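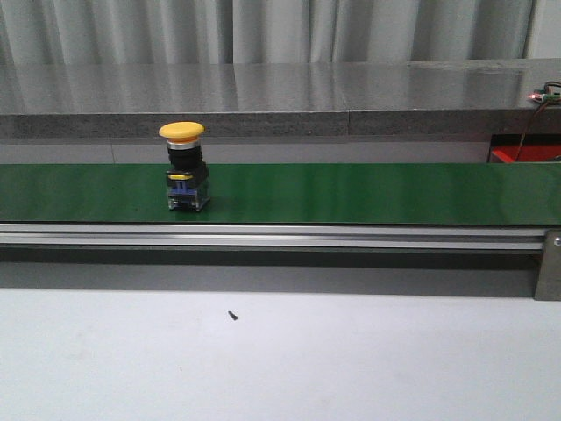
When Edileuza Batista moved to Plivthorpe, she wanted a hobby that would fit beside the sink. She found one, and it has become rather long. Her conveyor now takes up most of one wall, and the project, which she calls Dratemine, has kept her busy through two winters.

The idea is simple to explain. Parts travel along a green belt, and a small arm must learn to pick them up and put them in the right place. Edileuza began with the belt, and she says it was the part she underestimated. The first one moved slowly to the side until it rubbed against the rail. She took the end roller out 16 times before it ran straight.

"I thought the robot would be difficult and the belt would be boring," she told me. "It was the opposite. With the belt I nearly gave up."

Help came from Oranuch Kaewkla, who repairs sewing machines and knows very much about things which must run parallel. She suggested that they loosen both ends and tighten them again little by little, a quarter turn each side.
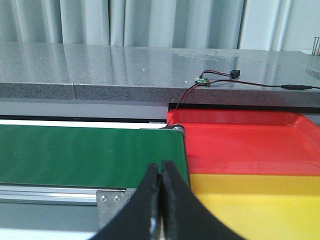 The gripper has given them other problems. Its fingers are at their third version, and Edileuza still files the inner faces by hand when a part slips. Round things are the worst. A push button with a wide cap can be held from the cap or from the body, and the two women do not agree on which is better. Oranuch prefers the body — it is narrower, and the grip does not turn. Edileuza likes the cap, as the camera finds it more easily.

They write every attempt in a school notebook. When I visited in January, the last line had the number 729, with the word "crooked" next to it in pencil.

The next step is a second sensor near the end of the belt, so that it stops at the same point each time. Edileuza has already ordered the cable. Oranuch would like to change the motor first, and they were still discussing it when I went to catch my bus.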